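Bistormont Teleop Kit
Demonstration recording for two-finger arms, real and simulated

Overview

The Bistormont Teleop Kit is a hand controller, a foot pedal and a software package for recording demonstrations. An operator drives an arm through a task, and the kit saves everything a learning system needs to train on that task later: joint positions, gripper opening, operator commands and one or more camera streams, all on a single clock.

The same kit works with a physical arm or with the Salterach simulator. Episodes from both come out in the same format, so they can be mixed in one training set or kept apart by a tag.

What is in the box

Hand controller with wrist strap
Foot pedal (start, stop, discard)
USB cable, 5 m
License key for the recorder, one workstation
Printed quick start sheet

The arm, the gripper and the workstation are not included. Mounting plates for the controller dock are sold separately under the Ibarra name.

Recording

Press the pedal once to start an episode and once more to end it. Hold it down to throw the episode away. Discarded episodes go to a holding folder and can be brought back until the session is closed.

Each episode carries a task label, an operator ID and a success mark. The success mark is left blank until somebody sets it. Training exports skip blank episodes by default, and this can be changed in the export dialog.

The recorder can hold up to 100 task labels per project. Labels can be renamed at any time, and old episodes pick up the new name.

Simulated sessions

Salterach ships with a set of furnished and unfurnished rooms. Rooms can be used as they are or edited in the scene tool. Lighting, wall color and the starting pose of the arm can be varied between episodes, either by hand or from a seed value. The seed is stored with the episode, so a scene can be rebuilt exactly.

Wrist view and room view can be recorded together. The wrist view is fixed to the gripper and turns with it, so walls and windows will lean over as the wrist rolls. The recorder does not level the picture. Leave it that way if the policy will run from a wrist camera, and record the room view as well if operators find the wrist view hard to drive from.

Before the first session, run the free-motion exercise. The operator moves through the room with the gripper open and nothing to pick up. 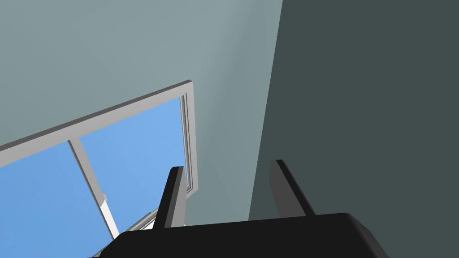 Free-motion episodes are saved under their own label and are left out of exports unless selected. They are useful for checking that the camera stream and the joint log line up, and for letting a new operator get used to the controller before task recording begins.

Lambros Stamatopoulos, who maintains the simulator, recommends repeating the exercise whenever the camera offset is changed. An offset saved with the wrong sign will still record without an error message, and the mistake shows up only in training.

Export

Episodes export to an open folder layout with one video file per camera and one table per episode. A converter for Tosonico training jobs is included. Exports can be filtered by task label, operator, success mark, seed or source (real or simulated).

Specifications

Controller: six axes plus trigger
Camera streams: up to 8 per episode
Gripper type: two-finger parallel or angled
Connection: USB to workstation, Ethernet to arm
Controller weight: not including strap, see data sheet
Operating system: Linux only

Known limits

Grippers with three or more fingers are not supported. Suction tools can be driven, but the trigger is read as on or off and the force value is left empty.

Reflections on window glass are not modeled in simulation. If your task depends on seeing objects through glass, record that part on the physical arm.

Changing the room during an episode is not possible. End the episode, load the new room and start again.

Ordering

Teleop Kit, single workstation: part number 2780
Additional license keys: ask for a quote
Replacement pedal and strap: listed under spare parts

The price includes recorder updates for one year. Orders placed before 9th October ship with the previous pedal, which has the same functions and a shorter cable. Customers who bought the kit before the June release can install the current recorder with their existing key.

For help with choosing an arm or gripper, send us the model name and the controller software version along with your question.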